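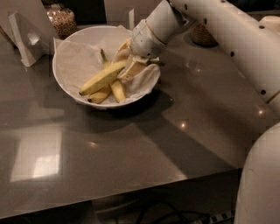 Huia Partington wrote on June 22, 2024:

> Hello all,
>
> I don't want to start the banana thing again, but I'm going to start the banana thing again.
>
> We have a fruit bowl in the Halliday kitchen. It is a nice white bowl. I bought it with my own money after the wire one took a chunk out of my knuckle. My understanding was that fruit would go into it, and that people would take fruit out of it and eat the fruit, and that the bit you don't eat would go into the food waste caddy under the sink, where it has a lid and a purpose.
>
> What I found when I came down at 8 was more of a museum of bananas. If you have half a banana and you don't want the other half, I'm sorry, but that is now your life. Please don't put it back for someone else to finish. And a peel isn't fruit. I would have thought this was settled.
>
> Also, could whoever is in charge of the paper tell me why there is paper? Is it doing anything? If it's there so that we can lift the mess out in one go, we seem to be skipping the lifting out.
>
> Also also, what is the plan for the bananas that go brown? Panon said they'd have them for baking and I haven't seen a cake since Easter.
>
> Huia
> Room 206

Hello Huia, hello everyone,

I had hoped to get through June without a fruit email, but I appear to be the one who orders the fruit, so I'll take these in order and then go and lie down.

Halves first. I agree with Huia. The bowl is for whole fruit with its skin on. I know the argument from the other side, which reached me by the lift: a perfectly good piece of banana is a perfectly good piece of banana, and it's wasteful to bin it. Fine. Then cut the thing before you peel it, eat your end, and put the other end in the fridge in a tub with your name on. Leave the skin on it and it'll keep until the afternoon. The cut face goes a bit brown and you trim that off. Once it has been peeled and left in the open air among its relatives, no one is going to eat it, and the person who tells you they would is being kind.

Peel goes in the caddy. The caddy is under the sink. It has moved once in its life, during the painting, and has since moved back.

The paper. It was my idea, so I'm in charge of it, in so far as anyone is. The bowl has nice smooth sloping sides, and when the bananas sat straight on them they slid down into a heap and bruised wherever they touched. A crumpled sheet gives them something to lie on. It also catches the sticky stuff when one of them splits, and the bowl then needs a wipe where it used to need a soak. So the answer to "is it doing anything" is yes, modestly, provided someone changes it. I'd say whenever it's damp or stained, and in any case when a new delivery comes. Plain white paper, crumpled in your hands first and then opened out, big enough to hang over the rim a bit. Please don't use the printed sort from the recycling tray. We had the Istard quarterly figures under the satsumas at Christmas and they came off on the satsumas.

This is the bowl as I'd like it to be. Whole bananas, a bit of green at the stem, clean paper, finished. It's not a high bar and I think we can get over it. 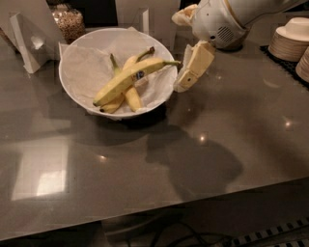 Huia's other question, which she put to me on the stairs after sending the first lot, was whether the bananas ought to live by the jar at all, given that every other kitchen she has worked in hung them from a hook.

I've looked into hooks. The theory is that a hanging banana has nothing to lean on and so doesn't bruise, and I believe it. The practice, in my old job, was that people pulled one off the bottom and the whole bunch came down on the biscuits. A hook also holds one bunch, and we get through more than that. There are 80 people with a key to this building and I have to assume that any of them might fancy a banana. I'd keep the bowl.

What I would change is how we fill it. When the Kulard box arrives, people are very good about unpacking it, and they're so good that they put everything out at once. The bowl then becomes a hill. The ones at the bottom are never seen again until they announce themselves. Could we put a few out, in one layer or as near as makes no difference, and leave the rest in the box in the store cupboard where it's cooler? Top it up when it gets low. If you take the last one, top it up then. I realise this is the same speech as the one about the kettle.

Old ones go on top when you top up. Everyone does the opposite. I do the opposite myself when I'm in a hurry.

Some smaller points while I have you all trapped.

Stickers: peel them off and put them in the general waste. They don't rot down, and the compost people have written to us about it in a tone I didn't enjoy. The outside of the sink, the cupboard door and the back of Panon's fire notice are all places where stickers have been found. The fire notice has quite a collection.

Apples: keep them out of the banana bowl, please. Ripe apples hurry bananas along and we don't need the help. There's a second bowl for apples in the cupboard over the fridge. It's ugly, but apples are hardy.

Paper bowls: these are for the jar and for cereal and they stay stacked on the black mat. Some go on the pile the right way up and some are turned over on top to keep the dust out, and I don't mind which, as long as you put the lid of the pile back the way you found it. They aren't for peel. I fished one out of the recycling with half a breakfast in it, and once it's had food in it, it can't go in there. If you can use a proper bowl and wash it up, do. We own proper bowls.

Wiping down: that worktop shows everything. It's glossy, which I'm told was somebody's decision, and a banana print will stay on it until the end of time if you let it dry. Warm cloth, then a dry one. Please wring the cloth out first and don't slosh towards the front edge. There are leads and a multi-way socket on the floor under there, and I'd rather the water stayed upstairs, so to speak.

Brown ones. Huia is right that there has been no cake. I asked Panon and was told that the person who baked has left, taking the tin. So here is a proposal. When a banana is properly spotty but still sound, peel it, snap it in two and put it in the freezer bag marked BANANAS in the top drawer of the freezer. Peel it first. Frozen in its skin it goes black and slimy and you need a chisel. When the bag is full, anyone who likes can take it home and bring back something in return. I make a passable loaf: three bananas, two eggs, a mug and a half of self-raising flour, half a mug of sugar, a lump of melted butter the size of a small egg, and an hour in a medium oven. It sinks in the middle. I tell people it's meant to.

If a banana is leaking, or has started to smell like nail varnish, it's past all that. Caddy.

I've asked Kulard to send them greener, and also to split the order into 2 drops a week, which they'll do at no extra charge if we stop changing our minds about the pears. So could we stop changing our minds about the pears? I'm going to say no pears until autumn unless I hear a really moving case for them by the end of the month.

If you'd like to be on the paper-changing rota, reply to me and leave the list out of it. The last time we organised something by reply-all, Istard's entire accounts team asked to be removed, one after another, each of them to everyone.

Delwyn Tapsell
(fruit, paper, dishwasher tablets, but please not the boiler)

PS. The tub in the fridge with "NOT A BANANA" on the lid is mine. It's a banana.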